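Speaker notes: Moving a Small Archive
August 2022

Slide 1. Opening
Thank the hosts. Say that the talk covers the move of the Gilley map collection from the old store at Undar to the new one at Rovis. Questions at the end, please.

Slide 2. What we had
572 flat maps, 39 rolled ones and two globes. The catalog listed 445 items. Pause here. The gap came from sets entered as a single record and from gifts that were put on a shelf and left.
Most of the flat maps were in good shape. The rolled ones had brittle edges, and several had old tape on the back.

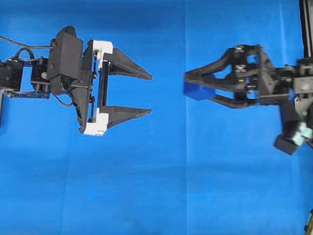

We started with the catalog because the movers, Lappalainen, priced the job by the item. Every map got a temporary number in soft pencil on its folder, never on the map.

Slide 3. Packing
Flat maps went into folders by size, then between boards. Keep the folders thin. A thick one sags when two people lift it.
Rolled maps were wrapped around a wide tube with the printed side out, then covered in clean tissue. Tell the story of the tubes that came in too short and had to go back.
Mention labels: two per box, one on the end and one on top. 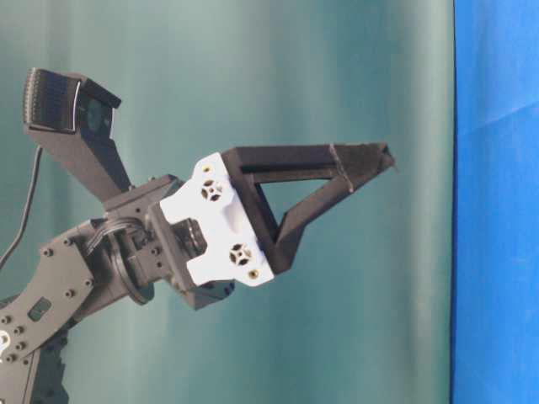 Slide 4. Moving day
The drawers at Rovis were ready in March, but the humidity was too high and we waited. Show the readings if there is time.
Boxes were checked off at both doors against the same list. One was shelved in the wrong bay and took an afternoon to find.

Slide 5. What I would change
Measure the elevator. Order more tissue. Fix the catalog before asking for a price.
Handout with the packing list is by the door.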